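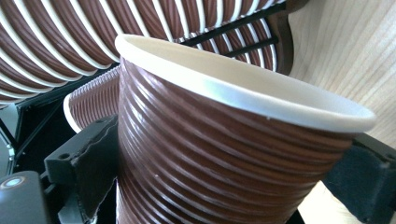 Ripple wall cup, brown, white inside.

Reusable cups vs takeaway cups: has anyone stuck with it?
Started by Sơn Mạch, October 22, 2025

Sơn Mạch wrote:
Righto, I need opinions. I bought a Limia keep cup in August, swore I'd never get another paper one, and I reckon I've remembered it eight times since. It lives in the dish rack. I get to the Clitimari cafe near the station, pat my bag, swear, and out comes the brown ripple cup again. My partner wants me to keep a second one at work but then they're both at work by Thursday arvo, aren't they?

gumleaf59 wrote:
Keep it in the car with the shopping bags. Mine's in the door pocket and it gets a rinse at the servo. Bit grotty, still works.

Sơn Mạch wrote:
I take the train, mate. No door pocket!

zorolville_deb wrote:
Unpopular opinion, but I don't think you should feel bad about it. I worked a coffee window in Zorolville for years and half the keep cups handed over had yesterday's milk in them. I'd have to wash them with a queue out the door. Give me a paper cup any morning.

kettleon wrote:
Can't agree, Deb. One paper cup a day for 192 working days is a heap of rubbish and most councils won't take them in the yellow bin because of the lining. A quick rinse is hardly a big ask of people.

zorolville_deb wrote:
Didn't say it was a big ask, I said they don't do it haha

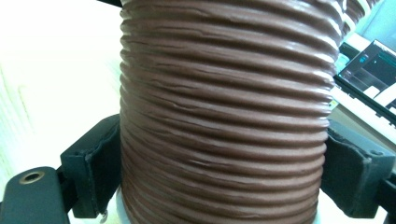 Brown ribbed hose, same colour as the cup.

gumleaf59 wrote:
Ha, there's a match. Anyway, does the cafe do a discount? Ours takes off 50 cents and that's what got me into the habit.

Sơn Mạch wrote:
No discount, and a flat white's gone up twice this year. I might try the Kim collapsible one, it squashes down small enough to stay in my bag for good. Anyone got one?

kettleon wrote:
Had one. Tasted of rubber for over 59 coffees and then the lid went. Get a small steel one and clip it on the outside of your bag.

Sơn Mạch wrote:
Clipping it on tonight then. Will report back, don't hold your breath.

Related threads
Best thermos for early starts
Are compostable lids any good?
Oat milk splitting in long blacks (195 replies)

We use cookies to keep you logged in and remember your settings. Accept / Manage cookies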